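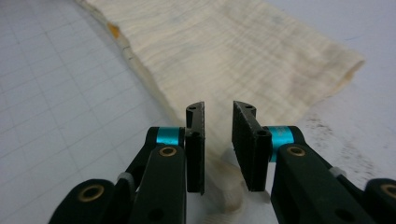 3. Materials and record keeping

3.1 Source of the records

All records come from the sales ledgers of two hardwood yards, Urquijo and Flommont. Both sell figured lumber to instrument and furniture makers. Ledgers at Urquijo are handwritten, one line per board, price in the last column. Flommont keeps typed sheets and is more careful with species but less careful with dates. We took every line where the clerk had written a word for the figure of the wood: curly, fiddleback, flamed, wavy, quilted, and the many misspellings of these. Lines with only "fancy" or "select" were left out. Final count after the pull, 3,057 lines. Of these, 2,877 had a price we could read and were kept for the models in Section 4. Urquijo supplied 1,461 of the kept lines, Flommont the rest.

The ledgers were closed to us after July 19, 2022, so later sales are not covered.

3.2 What the clerks call figure

Terms overlap badly. Milagros Valcárcel, who clerked at Urquijo for most of the period, used "curly" for any ripple that crosses the board and "flamed" only when the buyer had said it first. Her replacement used "flamed" for everything. Same wood, likely the same price, different word. We therefore folded curly, flamed, fiddleback and wavy into a single class, cross figure. A pale board with fine lines rippling across its width, as in Figure 1, would go in this class whichever clerk was at the desk. Quilted stayed separate, both yards agree on it.

Strength of figure is a different matter. Flommont grades it, Urquijo doesn't. We tried to recover a grade from the Urquijo prices and gave up, the reasoning is circular.

3.3 Edges

Edge condition was not in our first coding plan. Araceli Vidal added it in March after reading the margin notes, where "one edge rough" and "as sawn off the log" come up again and again. Coded as: both edges straight, one edge rough, both rough, not stated. The board in Figure 1 has a long edge that is ragged and uneven, but a picture is no use for coding here and we went by the clerk's note only. Not stated is by far the largest class at Flommont. We treat it as missing and not as straight, which costs us some power but seems safer.

Rough edges matter for price becuase buyers pay by face area, and the two yards measure it differently. Urquijo takes the narrowest point. Flommont takes an average by eye. No correction was made for this, a yard term in the model should soak up most of it.

3.4 Coding and checks

Saturnino Carretero and Olga Iglesias coded the lines separately using the Floltance sheet (Appendix B). Disagreements went to Trinidad Ortuño, whose decision was final. Most were over handwriting. A few over species, mainly where the clerk wrote "mpl" and the two coders could not agree if soft or hard maple was meant. Those are coded as maple, unspecified, and carried trough to the models that way.

Prices were not adjusted for cutting fees. Delivery was taken out where it was listed on its own line.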